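Saturday, two-arm cell, gripper swap day

Fingers are on! Both arms came up on the first power cycle with the new Trarkine pads, so I'm writing this while it's all still fresh. The plan was to put them through the same orange fold task we used for the bare Jonside fingers in March and see if the pads earn their keep. Short version for anyone skimming – they do, at least on thin stuff, and I'm very happy.

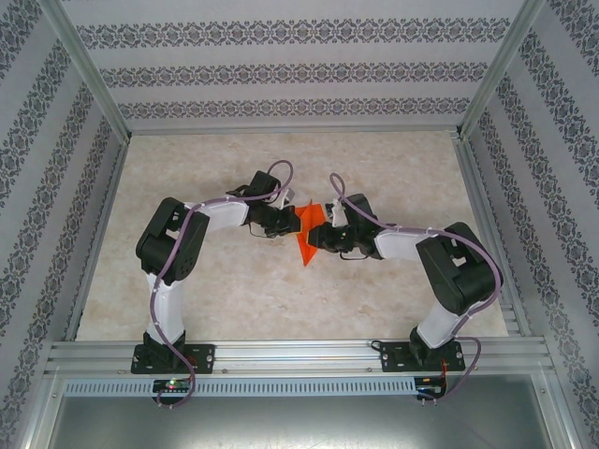

Notebook: Clavbridge bench, cell 2
Entry by: bench lead, afternoon shift
Status: open, more runs to come

Setup notes first, before I forget. Same leader arms, same gains, same controller build as last time. The only thing I changed on purpose was the fingertips. I did drop the closing current limit to 65 percent on both sides, after the first few grabs at 100 made the servos sing in a way I didn't like. At 65 the grip is still firm enough to pull a crease flat and the hum is gone. Somebody please try 50, I ran out of patience.

With the bare fingers the trouble was always the second arm. Left would take hold fine, right would come in, brush the sheet and push it out of line, and then you'd spend ages chasing it. The padded fingers can come in from the side with much less squeeze and the sheet stays put. Handing the pull from one arm to the other feels so much nicer to drive, too. I kept doing extra runs for no good reason.

Still, the two arms don't have a lot of elbow room when they work this close together. I bumped wrist against wrist twice while I was getting used to the longer tips. No damage, but I've put a soft stop in the config so the wrists can't get that close unless you hold the override.

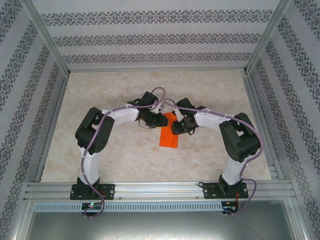

which also means the old recorded trajectories won't replay cleanly. They trip the soft stop near the center every time. I tried shifting the replays outward a little and it half works: the reach is fine, the timing at the meeting point is off. Better to record fresh ones. The March set is 1,141 runs and I'd leave it alone as the bare-finger baseline.

Controller: I swapped the Szulc board in for an hour before lunch to see if the lag on the right wrist was the board or the arm. It's the arm. Lag followed the arm on both boards, so the Szulc went back in its drawer and the wrist goes on the list for a new servo horn. Nice little board all the same, and the log export is miles better than ours.

Wrist cameras next. I wanted both fingertips in view with plenty of table between them, and I was worried the bulkier fingers would eat the picture. They take up the bottom corners and that's all, so I left the mounts where they were. Exposure is locked now (auto kept hunting whenever the orange came close). Focus is a touch soft on the work surface and I can live with it, the pads are what I care about.
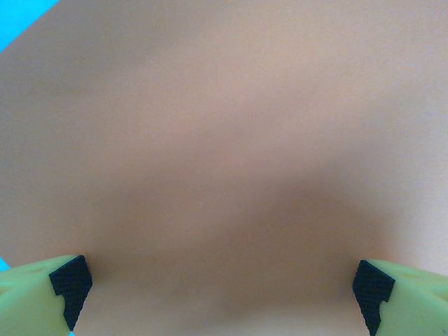
Wrist cam, fingers open, nothing between the pads.

Frame drops: 3,946 frames in the long log, none missing on either wrist stream. Last time we lost a handful every run, so the shorter USB lead was worth the fuss.

To do:
– new horn, right wrist
– retension the cable ties after the horn is in
– try the pads on something slippery, the freezer bag stock maybe
– record a fresh fold set with the soft stop on
– order two more pairs of pads before we wear these out

Leaving the cell powered down and the config saved as pads_65. Don't overwrite it, please!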